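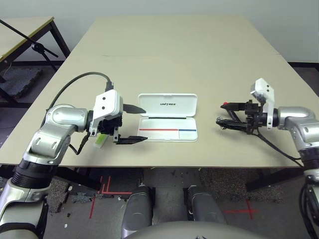
Is the new Hadiza Babalola album worth the four-year wait? Half of it is, and the good half is mostly the part she recorded before her label started talking about "the global listener".

Wurkance came out in June with 13 songs on it and a press sheet longer than most of the lyrics. I've had it on in the kitchen and on the bus, and once, with proper attention, on decent headphones at one in the morning. I wanted to love it. Her first record did more for young highlife singers than any radio campaign I can remember, and I still play it when people come round.

The press sheet says the new one is "a bold reinvention". I have been reading that phrase in press sheets for most of my adult life and it usually means there's a drum machine. There is a drum machine. It turns up on the second track and stays until the ninth, ticking away under horn lines that plainly want to speed up and slow down with the singer. Ese Olaniyan plays guitar on the whole album and you can hear him being polite about it.

When the machine stops, things pick up at once. Balogun, the tenth song, is just Babalola, Olaniyan and a talking drum, and she sings about her grandfather's shop as if she had only just locked the door. She told a room of us at the launch that it was done in one take. Artists always say it was one take. I'd like to believe it this time, as there's a small cough before the last verse that any tidy-minded producer would have cut.

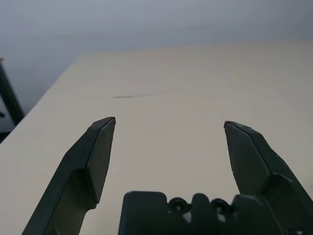
Then there's the duet with Binta Bassey, which the label is pushing as the single. Bassey has a wonderful low voice and gets eight lines to use it. The rest is a chorus in which the word "tonight" does a great deal of work. I asked Nighat Hashmi, who mixed the album, whether there had ever been a longer version. She said there had, and that she preferred it, and then she was called away to talk to someone more important.

The label is also pleased with its numbers. We were told that 2,938 people had ordered the vinyl before release, which is a good figure for a small press and I don't grudge it. I'd only point out that it was also the week the first album went back on sale in the same bundle. How many people were paying for the new songs and how many for the old ones, the label couldn't tell me.

As for the tour, be careful. Hosteo, the hall where she opens, holds 200, and tickets are being sold in three grades with names like "Circle of Friends". The dearest gets you a signed print and early entry to a room with no seats. The cheapest gets you into the same room a little later. I'd take the cheapest and stand near the side wall, where the sound has always been better anyway.

Inese Žukauskas and her string trio, Zikavis, are opening on all dates. They've been told to keep it to twenty minutes, so get there on time.

Wurkance is out now on vinyl and download. If you only want to try a bit of it, start at track ten and play to the end.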